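Gripper kits by subscription: what do you get for the money?

Several readers have forwarded the same offer from Votimham, so it gets an item of its own this month. The firm sells a service called Neser. You pay 2,432 up front for a hand-held gripper kit, then 100 a month for software that is supposed to turn your recordings into training data for an arm you may or may not own yet. The first 4 months of software are thrown in. After that the meter runs.

The brochure leans hard on the phrase "any household object." I have read that phrase in a lot of brochures. It usually means foam blocks and one very patient coffee mug.

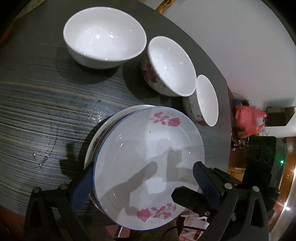
Dishes are a fair place to test the claim, and the one I'd pick. They are smooth and curved, and people own them in sets that almost match. A white plate with a thin blue rim, held nearly upright between two dark blue pads, gives a tool very little to bite on, and a second plate leaning right behind it makes the job harder. Does the kit treat that as one object or two? Votimham's material says it "handles stacked items," then shows a stack of books.

I asked support and got a link back to the same page. A second message got a better reply: the software labels whatever the operator says was picked up. Fine, but then the skill is the operator's, and the label is typed in by hand. I would like to see that on the price sheet.

The pads bother me more. They are sold as a wear part, and the sheet gives no figure for how long they last on glazed dishes or on a surface that has water on it. Ilar, whose older kit several of you still run, at least prints a replacement schedule. Innes prints one too, although theirs reads like a guess.

To be fair to Votimham, the return terms are decent. You have 17 days, the kit can come back used, and they pay the shipping. The files also export without the subscription, which I did not expect. Someone there has been listening to complaints.

Bowls are where I'd spend those days. The demo reel has exactly one, and it is picked up by the rim every time. A bowl lying on its side, or a large one next to a small one, calls for a different approach, and I could find no advice on it anywhere in the manual.
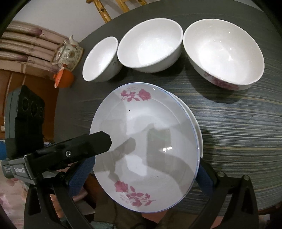
Before you order

Ask for unedited recordings, failed grabs included. Get the pad price in writing. Check whether the monthly fee covers one kit or the whole account - the order form and the terms page disagree, and support has yet to tell me which is right.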